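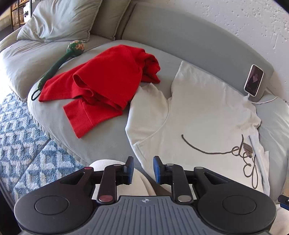 Abb. 5: Ausgangslage einer Episode der Aufgabe »Kleidung auf Sofa«, Sicht der Kamera am handgeführten Greifer.

4.2 Regeln für die Aufnahme in Wohnräumen

Die Aufnahmen folgen dem Protokoll Vistero in der Fassung vom September. Es legt fest, was vor Beginn einer Episode im Raum verändert werden darf. Möbel und Kissen bleiben stehen, wie sie im Haushalt vorgefunden werden. Die Textilien werden ungefaltet abgelegt und dürfen sich berühren, wie das rote und das cremeweiße Kleidungsstück in Abb. 5. Gegenstände, die nicht zur Aufgabe gehören, etwa Kabel oder Schnüre, werden nicht entfernt.

Eine Episode beginnt mit geöffneten Fingern; beide Fingerpads müssen im Bild liegen. Eingeschaltete Bildschirme sind zulässig, sofern keine Schrift lesbar ist. Zeigen sie eine Person, wird der Bereich vor der Weitergabe geprüft und bei Bedarf unkenntlich gemacht. Die Prüfung erfolgte nach dem Leitfaden von Hladun (Khrystyna Hladun, Projekt Stitbridge).

Von 2920 Episoden wurden 327 zurückgewiesen. In 181 Fällen war der Grund ein Verstoß gegen die Startbedingung, meist ein halb geschlossener Greifer. Die übrigen Fälle betrafen lesbare Texte und abgebrochene Aufnahmen. Zurückgewiesene Episoden wurden nicht nachbearbeitet, sondern mit neu abgelegten Textilien wiederholt.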